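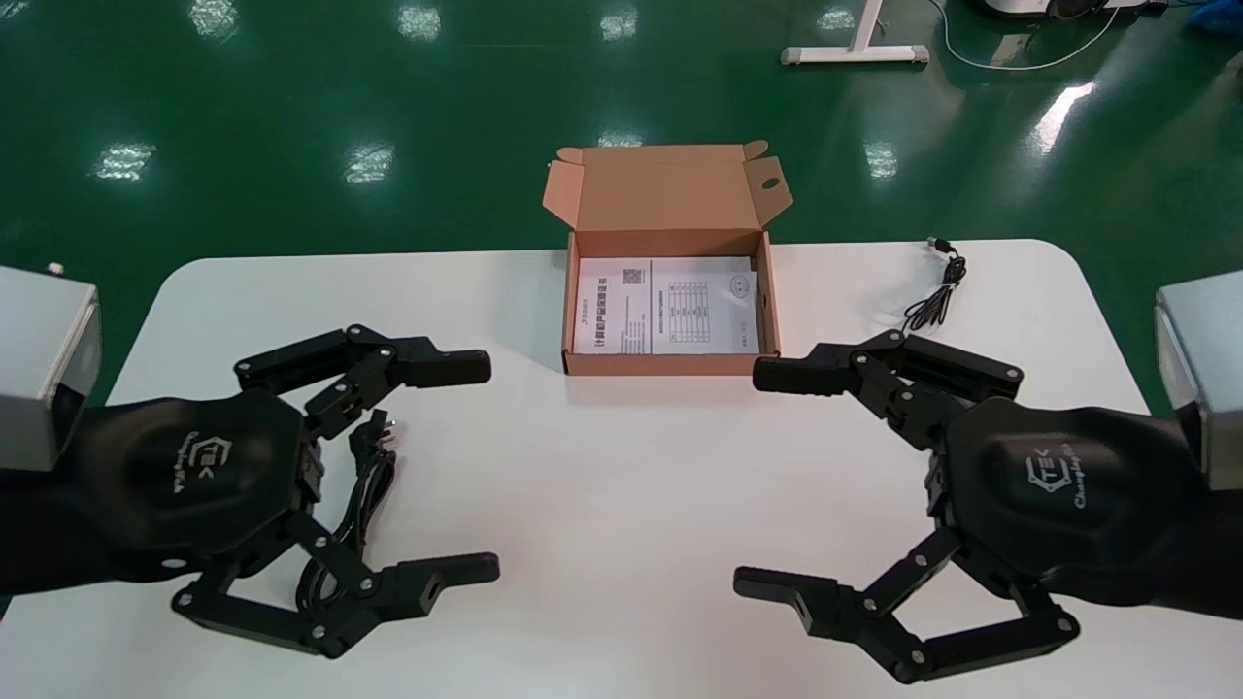
Progress report to the Mendum Fund, July 29, 2021

The Flernside repair library has now been lending and fixing household electrical items for a full quarter, and this report covers the work since May. Most of our time went into the intake process, which was slower than we had planned. Items reach us in every state: some in a bag with no parts list, some still in an open cardboard box with the printed papers inside and a thin black cable coiled up next to it. Papers in a language the front desk can't read are put in a folder and sent to Lam for translation, and the item waits on the shelf until they come back.

We set a target of 30 items repaired and returned in the period. We reached 20. Another 7 are waiting for parts, mostly heating elements and switches from Skumico, who changed their minimum order in May – we now combine our orders with the Lam workshop to meet it.

Two evening classes ran as planned, one on changing plugs and fuses and one on small motors. Both were full. The motors class went over time and we will split it into two sessions in the fall.

Spending is within budget except for test equipment. The second-hand insulation tester failed its calibration check and had to be replaced. We moved money from the printing line to cover this, as agreed by email.

Still to do before the next payment:
Finish the safety labels for loan items
Put the translated instructions online
Find a second storage cabinet that locks

The lease on the Flernside unit comes up for renewal this winter. The landlord has offered the same rent for two years, and we would like the Fund's view before we sign.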